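Condensation sur la vitre et joint de porte, frigo à boissons du club

Posté par Flutwood, le 9 novembre 2019

Bonjour à tous,

Nous avons une armoire à boissons vitrée dans la salle commune, achetée d'occasion en septembre 399 euros. Depuis quelques semaines, de la buée se forme à l'intérieur de la vitre, surtout en bas, et le moteur s'arrête rarement. Le thermostat est réglé sur 4 degrés. Un thermomètre posé sur la clayette du milieu indique plutôt 7 ou 8 en fin d'après-midi.

J'ai nettoyé la porte et vérifié que l'appareil est de niveau. Faut-il changer le joint, et si oui, est-ce faisable sans démonter la porte ?

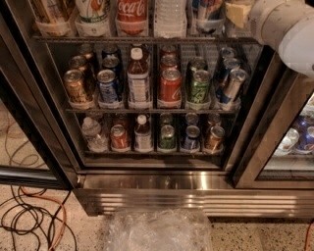 Club Vostiveo, section Intendance et buvette

Je précise que la salle est chauffée et que la porte est ouverte très souvent entre midi et 14 heures. Le vendeur n'a pas gardé la notice. L'étiquette au dos est illisible, je n'ai donc pas la référence du joint.

Gradadden

Commencez par le test de la feuille de papier. Vous fermez la porte sur une feuille et vous tirez doucement. Si elle glisse sans résistance, le joint ne plaque plus à cet endroit. Il faut le faire sur les quatre côtés, en insistant sur les angles et sur le bas côté charnières, là où le joint s'écrase en premier.

Avant d'acheter quoi que ce soit, lavez le joint à l'eau tiède avec un peu de savon, y compris au fond des plis. Le sucre des boissons renversées colle et finit par le déformer. Un joint un peu aplati se récupère parfois au sèche-cheveux, à chaleur modérée, porte refermée ensuite pendant une nuit.

Si ça ne suffit pas, la plupart des joints sont simplement emboîtés dans une rainure. On tire depuis un angle et tout vient, porte en place. Pour la commande, mesurez la largeur et la hauteur de l'ancien, d'un bord extérieur à l'autre, et gardez un morceau du profil. Un fournisseur sérieux travaille avec ça.

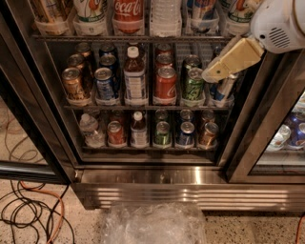
Regardez aussi le remplissage. L'air froid doit pouvoir circuler de haut en bas, il ne faut donc rien coller contre la paroi du fond. Chez nous, on laisse 4 cm derrière les rangées et on recharge le soir. Une caisse de 12 canettes à température ambiante mise d'un coup à midi, ça se voit tout de suite sur le thermomètre.

Demchenko

Pareil chez moi, c'était le condenseur plein de poussière. Débrancher, enlever la grille, aspirateur et brosse souple. Le moteur tournait tout le temps, maintenant il coupe normalement.

Pour le joint j'ai payé 107 euros avec le port, c'est cher, donc faites le ménage d'abord.

Flutwood

Merci. La feuille glisse dans l'angle du bas côté charnières, ailleurs elle tient bien. Je lave le joint ce soir, je passe l'aspirateur derrière et je refais un relevé de température avant de commander.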